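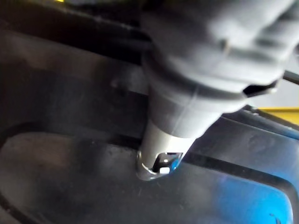 Equipment Planning: Frequently Asked Questions

Who approves a robot cell purchase?
Requests under the department limit go to Kirsten Pelletier in Purchasing. Anything with a robot arm in it also needs a signature from Kieran Mapplebeck in Process Engineering, whatever the price.

When do requests close for next year's budget?
End of August. Late requests are held over to the following cycle unless they replace failed equipment.

What should the quote include?
Arm, controller, end-of-arm tooling, fixtures, guarding, freight, installation and operator training, each on its own line. Quotes with a single lump sum are sent back. Ask for the tool tip as a separate item, with its replacement price.

Are tips and fingers capital or consumable?
Consumable. The gripper body is capital and goes on the asset register. Budget 12 tips per cell for the first year, then adjust from stores records.

Do I need to send sample parts to the supplier?
Yes. Stavwood and Gentile both run part trials before quoting. Send 2000 pieces from normal production, unsorted. Hand-picked samples give cycle times that the cell will not hold on the floor.

Can I buy a used arm?
Yes, if the controller is still supported and the service history comes with it. Allow for recalibration and a new cable set. Used grippers are not accepted.

How much floor space should I reserve?
Use the footprint on the supplier's layout drawing, plus access on two sides for maintenance. The Rilgate building has fixed columns - check the layout against the current floor plan before you submit.

What does a service contract cover?
The standard Brivham contract covers 2 visits a year, controller backups and phone support. It does not cover collision damage or worn tooling.

Which form do I use?
Form 967. Attach the quote, the layout drawing and the trial report. Leave the asset number blank; Purchasing fills it in when the order is placed.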